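¿Merece la pena ver «Nornach» si se confirma que Ikeseo la deja sin final?

Shalini Kandpal
Publicado el 25 Apr 2025

Hola a todos. Llevo semanas leyendo que la sexta temporada de Nornach va a ser la última, que no va a ser la última, que habrá una película de cierre y que la película se ha convertido en una precuela. Cada página dice una cosa y todas citan a «fuentes cercanas a la producción», así que ya no me creo ninguna.

Mi situación: he visto las dos primeras temporadas y me gustaron, sobre todo la parte del faro y todo lo de la familia Kołodziej. Pero me quedé escaldada con otras series que invierten años en un misterio y luego lo despachan en una escena con voz en off, o directamente las cancelan. Me quedan cuatro temporadas. Antes de meterme quiero saber si hay algo parecido a un desenlace o si se corta a medias.

También he visto que circula una petición de los fans con 2737 firmas para que Ikeseo encargue una séptima. ¿Eso sirve de algo? Me parece poquísimo, pero igual me equivoco. Y, ya puestos, ¿alguien sabe si la precuela (Norari) hay que verla antes o después?

Por favor, sin destripes gordos de la tercera en adelante.

Przemysław Kaczmarczyk

He visto las seis temporadas, la primera dos veces, y voy a intentar contestar sin reventarte nada.

Lo primero, lo del final. La sexta cierra la trama principal, la que arranca en el piloto. ¿La cierra bien? Depende de a quién le preguntes. En los foros verás gente que habla de obra maestra y gente que exige que la rueden de nuevo, y desconfío de los dos grupos por igual. A mí los dos últimos episodios me parecieron correctos y apresurados. Hay una conversación en una cocina que llevaban preparando desde la segunda temporada y que funciona muy bien, y justo después viene un salto de varios años que no se sostiene. Pero no se corta a medias. Cuando acaba, acaba.

Lo que sí queda colgando es lo de los Kołodziej. Si es la parte que más te gusta, te aviso: en la cuarta pierden peso, en la quinta casi no salen y en la sexta los recuperan deprisa. Corrió el rumor de que era por la agenda de la actriz que hace de la madre. No he visto una sola declaración que lo confirme, solo páginas copiándose unas a otras, con la misma errata incluida.

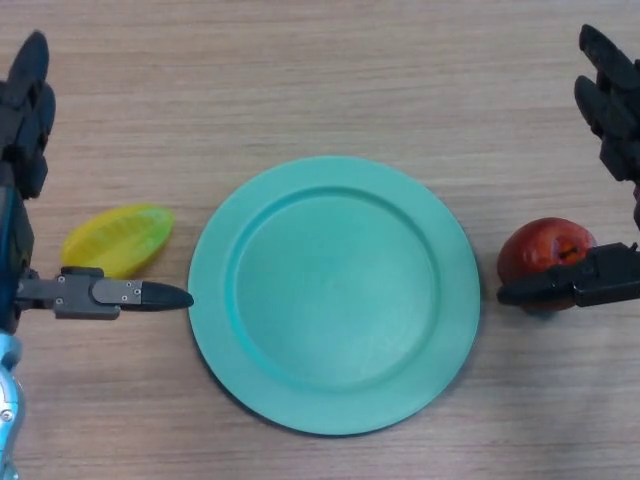 Sobre la petición, mi opinión es que no va a cambiar nada. Las plataformas miran cuánta gente empieza una temporada y cuánta la termina, o eso dicen, porque los datos no los enseñan. Una lista de 2737 firmas, sin saber cuántas son de la misma persona con tres correos, no mueve un presupuesto. Además la quinta ya fue floja de ideas: se anunció en enero como «la más ambiciosa» y luego abrías cada capítulo esperando algo y te encontrabas un plato vacío en mitad de la mesa, muy bonito de color, eso sí. Prefiero que lo dejen aquí. Sé que en este sitio decir eso cuesta votos negativos.

En cuanto a Norari, después. Se vende como una historia independiente que se puede ver sin saber nada, y yo no me lo trago. El primer episodio te suelta el nombre de un personaje con música solemne y un primer plano, y si no vienes de la serie madre te quedas igual. Y si la ves antes, te destroza la sorpresa de la tercera temporada. Hazme caso en esto aunque no me lo hagas en lo demás.

Mi recomendación práctica:

Termina la segunda si te falta algo y ve la tercera entera, que es la mejor de todas.
Si al acabarla no te importa quién mandó las cartas, déjalo ahí. Ese final de temporada vale como final de la serie.
Si te importa, sigue, y no leas nada entre la quinta y la sexta.

Del supuesto proyecto de película no digo nada porque no hay nada. Un guionista dijo en un pódcast que «le encantaría» y de ahí salieron 100 titulares. A mí también me encantarían muchas cosas.

marea_baja

100 % recomendable, la mejor serie de la historia, no hagas caso a los amargados. Yo la vi del tirón en vacaciones y lloré con el final como una magdalena. La séptima va a salir seguro, mi primo conoce a alguien de vestuario y dice que ya están tomando medidas.

Comentarios

Shalini Kandpal: Gracias, Przemysław. Lo de los Kołodziej me fastidia bastante, la verdad, pero me quedo con lo de parar en la tercera y decidir. marea_baja, gracias también, aunque lo del primo lo pongo en cuarentena – tomar medidas se toman para cualquier cosa, hasta para una exposición de trajes.

Przemysław Kaczmarczyk: Una corrección a lo mío. He dicho que los Kołodziej casi no salen en la quinta y hay un episodio, el del entierro, que es prácticamente suyo. Es bueno. El resto lo mantengo.

marea_baja: ya me lo diréis cuando salga la séptima

Shalini Kandpal: Si sale, vuelvo y te doy la razón. Mientras tanto, ¿alguien sabe si la tercera está doblada entera? En mi cuenta los dos últimos capítulos me aparecen solo con subtítulos.

Przemysław Kaczmarczyk: A mí me pasaba lo mismo. Cerré la sesión, volví a entrar y apareció el doblaje. No sé si fue por eso o por casualidad.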